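Subject: Re: [sellonthorpe-neighbors] Package thefts and the fake gas inspector

Rattana Limsakul wrote:
> Has anybody else had the man in the gray vest come by? He told my aunt
> he was from the gas company and needed to check her meter from inside.
> She let him in and later her purse was missing $309. The police took a
> report but said they need more people to come forward.

Hi Rattana, hi all,

So sorry about your aunt! Yes, he came to our building too, in September, a little after 7 in the evening. I asked for his ID and he flashed a card so fast I couldn't read a word of it (the name might have been Sitthichai, but please don't go hanging that on anybody). I said I'd call the company first and off he went down the stairs.

I told the front desk at the station on Plova Street and they added it to the same case, number 649. Mention that number when you call — it saves you telling the whole story from the top.

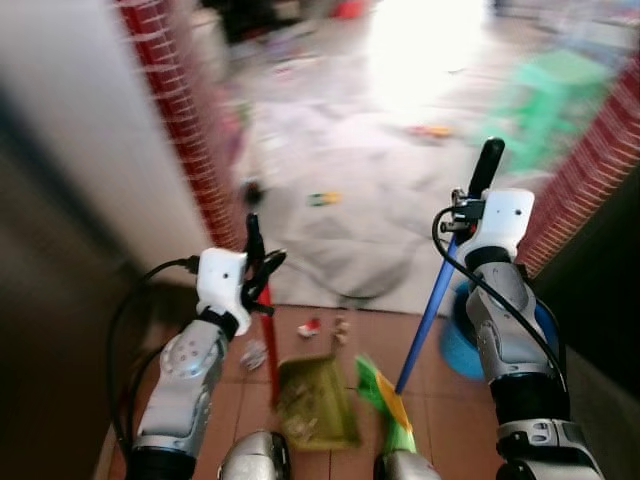
Sellonthorpe Neighborhood Watch, East Side Group

My downstairs neighbor lost a package the same week, a pair of Etunberg boots she paid $148 for. Could be him, could be somebody else entirely. She still has the torn box and the officer wants to see it, so if you have anything like that, hang on to it.

Does anyone on the 300 block have a door camera that faces the street? The officer asked me twice and I had nothing to give her. Write to me off list if you'd prefer, I won't pass your name along without asking.

Give your aunt a hug from me,
Dee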